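Posted 6/20/06 by Hordiienko
12 comments | Share

INTERIOR FINISHES, UNIT 5: WOOD SURFACES FOR WORK TABLES
Course handout. Read before the bench session.

This unit covers solid wood tops for tables and benches: how they are made, how they move, how they are finished, and how to look after them. Sheet goods were covered in Unit 4 and are not repeated.

1. Terms

Face grain: the wide surface of a board. This is what you see on most dining tables.

Edge grain: the narrow long side of a board. A top made by turning strips on edge and gluing them side by side is an edge-grain top.

End grain: the cut end of a board. An end-grain block is made of short pieces standing up.

"Butcher block" is used loosely in the trade for both edge-grain and end-grain work. In this course, say which one you mean. On a drawing, write the construction in full and put an arrow for strip direction.

2. Why wood moves

Wood takes up moisture from the air and gives it back. As it does, it gets wider and narrower across the grain. Movement along the length of the grain is so small that we ignore it for furniture.

Two points follow from this. First, a wide top has to be allowed to move on its base. Second, any part fixed across the grain, such as a breadboard end, must be fixed in a way that lets the top slide.

Boards cut so that the growth rings run across the thickness (quartersawn) move less in width than boards cut so that the rings run with the width (flatsawn). Most strip tops are made from mixed stock. The maker should still look at the ends and avoid putting a very flat-ringed strip next to a very upright one — the seam between them will show a small step after a season or two.

3. Fixing a top to a base

Acceptable methods for this course:

- Slotted metal brackets, with the slot running across the grain
- Wooden buttons in a groove
- Figure-eight fasteners, on narrow tops only
- Oversized holes with washers at the front and back rails

Do not glue a solid top to its frame. Do not run screws tight through a rail with no room to move. If the top is more than a foot and a half wide, fix it firmly at the center line and let both edges travel.

A top that has been held too tightly will either split along a glue line or pull the frame out of square. Students often blame the glue. Look at the fasteners first.

4. Gluing up strips

Mill all the strips in one go and leave them stacked with spacers overnight. Check them again in the morning. Any strip that has bowed goes back through the jointer or into the scrap bin.

Lay the strips out dry and mark a large triangle across the whole panel in pencil. The triangle tells you the order and which way is up when you have glue on your hands.

Spread glue on one face of each joint. Clamp from the center outward, with clamps above and below in turn. A thin, even line of squeeze-out is what you want. Scrape it off when it has gone rubbery, not while it is wet and not the next day.

Wide panels are easier to make in sections. Glue up sections that fit through the planer, flatten each one, then join the sections with two or three final seams.

5. Choosing and mixing color

Strips from one species will still vary. Sapwood is the outer part of the tree and is usually lighter. Heartwood is the inner part and is usually darker or redder. A batch from a single supplier can hold both.

There are two ways to handle this. You can sort the strips so that the color shifts slowly from one side to the other, or you can scatter the dark ones across the panel. What tends to look wrong is a single dark strip in an otherwise light field with nothing to answer it elsewhere. Before gluing, step back to the far wall of the shop and look again. Take a picture and look at it in black and white if you are unsure.

For computer work, the same thinking applies when you assign a wood material to a table model. Repeating one board image across a top gives a pattern the eye picks up quickly. Use long strips of differing tone and check the result from above as well as from eye height.
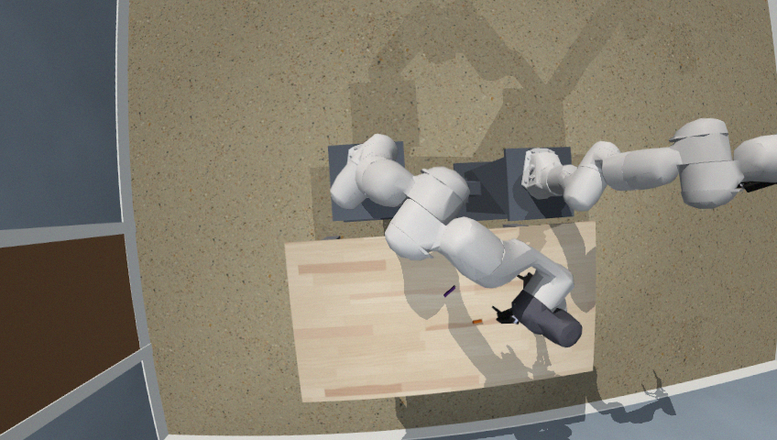 6. Finishes

Oil. Easy to put on and easy to renew. Gives little protection against standing water. Wipe on, wait, wipe off all of the extra. Lay used rags flat outdoors to dry or put them in a sealed metal can with water. Oily rags in a heap can catch fire without a spark.

Oil and wax. Softer sheen, pleasant to touch, marks easily. Not for shop benches.

Film finish (varnish or similar). Best protection. Harder to repair, as a scratch through the film usually means sanding a whole area.

Whatever you choose, finish both faces of the top with the same number of coats. A top sealed on one side only will cup.

The test boards in the Clemska cabinet show each of these on light and dark wood. Put them back in order when you are done.

7. Care

Wipe spills when they happen. Use a damp cloth, not a soaking one. Do not put a hot pan on a film finish. Sand out light rings on an oiled top with fine paper, going with the grain, and oil again.

8. For the bench session

Bring safety glasses, a pencil and your Unit 4 notes. Each pair will glue up one small panel from the Hedero stock on the rack by the door. Write your names on the underside before you leave it in the clamps.

Hand in with the panel: one page saying how you ordered the strips and why, and a sketch of how you would fix the top to a base — show the grain direction on the sketch.

Questions about this handout: Hordiienko, Zavala Building, ext. 2576
Copyright Zavala Course Materials. All rights reserved.
Back to top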